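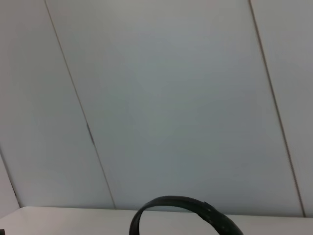
Can a machine tidy my worktop yet?

My sister asked me this on Wednesday, while she was drying plates and I was pretending to look for a clean towel. She knows that I read too much about robots. I told her "nearly", and she laughed, and then I felt that I should give her a better answer in writing.

So I start with the wall. Three flat pale panels, two thin lines between them, a whitish surface in front. For me this is the easiest place in the world. I wipe such a surface without thinking. But for a machine a plain wall gives very little to hold on to with its eyes. There is no pattern, no handle, no label, and one part of the panel looks almost the same as the next part. If the arm must know how far it is from the wall, it has only the seams and some soft changes of light to help.

Then there is the black band, standing up in an arch. I would call it a strap or a loop, I am not sure which. A person who clears a table does not need the right name for it. You put two fingers through the arch and you lift. The machine has to decide first if the hole in the middle is really a hole, and if the white inside it is the same white as outside. After this it must choose where to pinch. If the thing is soft it will bend, if it is stiff it may jump away.

I worked for 6 years at a parts warehouse in Flilldale, and we had exactly this trouble. Boxes went well. The arm on our packing line could move boxes all night and it never complained. Cables, belts and anything with a loop went to a bench at the back, where Rigoberto Tovar and I sorted them by hand. One week we wrote down everything the line refused. It was 171 pieces, and the larger part of them was bendy or black or both. Rigoberto kept the list on the wall until the paper went yellow.

Since that time the arms have become much better, I must say it. In September I visited a small workshop in Clinville where they try a home helper called Nouri. I saw it put cups on a shelf and fold a tea towel in 15 minutes. The towel was not folded beautifully, but I have seen worse from my own children. When somebody gave it a tangled charging lead, it lifted the lead, put it down, and lifted it again until we all went to drink coffee.

What I would pay for is a machine that clears a surface, wipes it, and puts the things back where I like them. The last part is maybe the hardest, as even my husband has not learned it in all our marriage.

My answer to my sister is therefore: for cups, yes, if you are patient. For the drawer with the straps and leads, not this year. She has asked me to dry the plates in the meantime.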